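Quiénes somos

Inicio / El taller / Quiénes somos / Cursos / Contacto

Cliltthorpe. Mesas. Hacemos mesas, arreglamos mesas y enseñamos a hacerlas. También algún banco, si va con la mesa. Sillas no (preguntáis mucho por las sillas: no).

Escribimos esto deprisa entre un encolado y otro, que la página anterior llevaba demasiado tiempo diciendo "próximamente". Iremos añadiendo cosas.

Cómo empezó

Yara Hamdan y Gumaro Barrera compartían un rincón en la nave de Bikinmont, una carpintería de puertas y ventanas que ya cerró. Yara venía de restaurar muebles de iglesia, Gumaro de montar cocinas. Un vecino les pidió una mesa de comedor para una habitación torcida, con una pared que se metía hacia dentro. Salió bien. El vecino se lo dijo a su hermana, la hermana a su oficina, y de ahí vino el primer encargo grande: las mesas del comedor de una escuela infantil. Bajitas, con los cantos redondos. Muchas siguen allí, con sus rayones y su témpera seca.

Cuando Bikinmont dejó la nave nos quedamos el contrato, la sierra de cinta y una estufa que humea. La estufa la hemos cambiado. La sierra sigue.

Ahora somos cinco

Yara Hamdan — diseño, medidas, visitas a casa. Si pides presupuesto hablas con ella.
Gumaro Barrera — corte, ensamblado, patas. Lo que tenga que aguantar peso.
Tõnu Pētersons — acabados. Lijado, aceite, cera, paciencia. Da también el curso de los sábados.
Tamer Hamdan — transporte y montaje. Hermano de Yara. Sube mesas por escaleras que no se hicieron para mesas.
Mireille Darwish — facturas, pedidos de madera, teléfono. Y restauración por las tardes, que es lo suyo.

Qué hacemos

Mesas a medida. Comedor, cocina, escritorio, mesa de trabajo. Vamos a tu casa, medimos, miramos por dónde entra la luz y por dónde tiene que entrar el tablero. Luego dibujo, presupuesto y muestra de madera para que la tengas unos días en casa. Ponle un plato encima, un vaso, el portátil. Mírala de noche con la lámpara encendida. El color cambia mucho y es mejor llevarse la sorpresa con una muestra.

Restauración. Cercos de vaso, quemaduras, tableros abiertos, patas que bailan. Nos mandas unas fotos y te decimos si compensa. A veces no compensa y te lo decimos tambien.

Mesas para aulas y talleres. Es casi la mitad del trabajo. Tableros gruesos, bastidor desmontable, altura a elegir. Las pedimos pensando en que se van a rayar, se van a manchar y alguien se va a subir encima.

Trabajamos sobre todo con maderas claras. Gusto de la casa, en parte. También es lo que más nos piden para interior: la veta se ve, la habitación no se oscurece y una superficie lisa y clara deja encontrar el tornillo pequeño que se te ha caído. Esto último lo dice Gumaro, que pierde muchos. 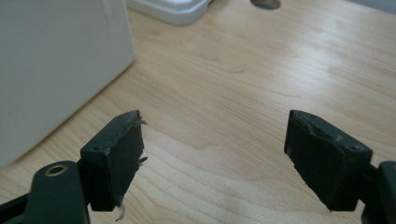

Madera clara, vista de cerca. Tablero de mesa.

Los acabados, que es lo que más preguntáis

Aceite: tacto natural, se nota la madera. Hay que repasarlo. Si se mancha se lija esa zona y se vuelve a dar.
Cera: bonita, delicada. Para un escritorio, bien. Para una cocina con niños, no.
Barniz mate: aguanta más y se limpia con un paño. Cuando se estropea hay que lijar el tablero entero.

Tõnu es de aceite. Mireille es de barniz mate. Si llamas por teléfono te va a salir barniz mate, avisados quedáis.

Para el día a día, con todos: paño húmedo bien escurrido, secar después, salvamanteles para lo caliente. Nada de estropajo. Nada de limpiadores con amoníaco. Si se derrama vino, primero papel y luego ya discutís de quién era la copa.

La nave

Dos salas. En la de delante están las máquinas y el almacén de tableros, apilados con listones entre medias para que les corra el aire. En la de atrás, los bancos de trabajo, las prensas y los acabados, con la puerta cerrada por el polvo. Hay una mesa larga donde comemos y donde se dan los cursos. Está hecha con restos de otros encargos, se nota, y nos la han querido comprar varias veces. No se vende.

En octubre de 2024 abrimos la sala de atrás a los cursos. Antes los dábamos en un local prestado de Loltton, al que seguimos agradecidos por las llaves y por el café.

Cursos

"Tu primera mesa". Cuatro sábados por la mañana. Te llevas una mesita auxiliar de 40 cm de alto, terminada, hecha por ti. No hace falta saber nada. Zapato cerrado, pelo recogido, sin anillos. Las herramientas las ponemos nosotros, el bocadillo tú.

"Salvar un tablero". Una mañana. Traes una tabla o una mesa pequeña que tengas maltratada y se trabaja sobre eso. Máximo 100 cm de largo, más no cabe en el banco.

Plazas pocas, se llenan pronto. Lista de espera por correo.

Precios, por encima

Mesa auxiliar, desde 500 euros.
Mesa de comedor, desde 900, según medida y madera.
Restauración: hay que verla.
La visita para medir no se cobra si estás en la ciudad.

Plazos: depende. Entre el encargo y la entrega suelen pasar varias semanas, y antes de Navidad más. No prometemos fechas por teléfono. Si tienes una comida familiar importante, dilo al principio y no la vispera.

De dónde sale la madera

La compramos casi toda a Bhat, almacén de toda la vida, a quien vamos en persona a elegir tabla por tabla. Tardamos mucho y nos ponen mala cara, pero nos guardan las buenas. Los recortes se aprovechan en los cursos. El serrín se lo lleva una vecina con gallinas.

Visitas

Por las mañanas, mejor avisando. El timbre no se oye con la cepilladora en marcha, así que llama al móvil y sale alguien. Se puede aparcar delante para cargar y descargar. Perros sí, atados — hay virutas por todas partes y les encantan.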